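A Day at the Robot Lab

Every May, the Jevano workshop opens its doors so children can see how robots work. Last time, 700 visitors came.

The first stop is a robot arm named Lilon. A robot arm needs a way to hold things. The part that does this job is called a gripper. It has two jaws that open and close, a bit like your finger and thumb.
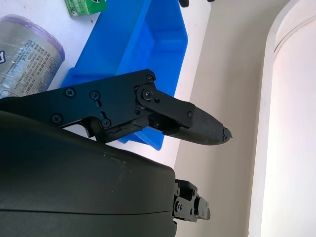

Lilon's gripper, nearly closed. The pad on the upper jaw has a rough pattern.

A rough pad helps stop things from slipping. Pads wear out, like the soles of your shoes, and then they are changed.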